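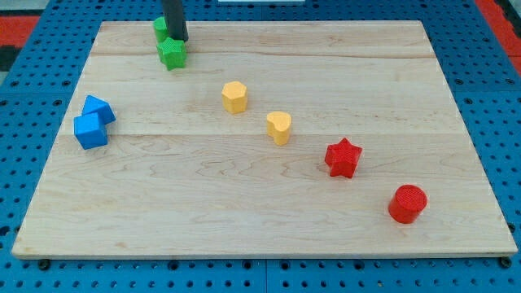
Rewrote the setup rules for our block sorting bench at Entwistle. Posting the short version in case it helps anyone running a small pick-and-place cell.

1/ The board is fastened to the pegboard. If you can slide it by hand, stop and tighten the front fasteners before anything else. Then redo the offset check.

2/ Touching blocks are allowed. Leaning blocks are allowed. Do not tidy them up before a run. If the planner can't handle two blues pushed together, we want that in the log.

3/ Hands stay off the board any time the arm is powered. Paused counts as powered. We had 2 near misses in January and both were someone fixing a block "real quick."

4/ Write down the start layout before the first pick — shape, color, which side of the board. Trellow used to skip this and we ended up with 373 runs we couldn't compare to anything.

5/ Finger pads get swapped every 3,000 picks even if they look fine.

6/ A dropped block stays where it fell until the run ends. Log it as a drop, no retries.

Still arguing over speed limits near the board edge. Will add that one once Stusarer signs off.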